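Zekura Guest House: questions guests ask
Last updated: August
3 min read

Is breakfast included?
Yes, in every room rate. It is served on the terrace until 10.30am.

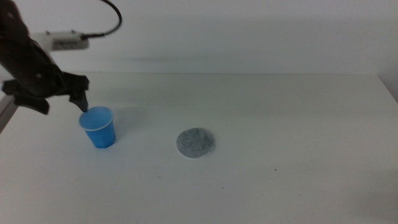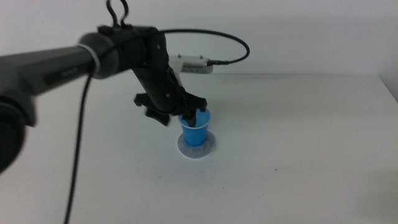

A cup at the table, two views.

How do we get to you from Nikach?
The boat takes 30 minutes. Transfers cost 79 per adult, return. Children under 3 travel free.

Do you have family rooms?
There are two, both on the ground floor. The larger one, Caldeira, sleeps five and has its own kitchen.

What time is check-in?
From 2pm. You can leave bags at reception before then.

Can we swim from the beach?
Yes, at high tide. At low tide it is a long walk out, so most guests use the pool or go round to Pruda bay.

Can I cancel?
Yes, up to two weeks before arrival. After that we keep the first night's charge.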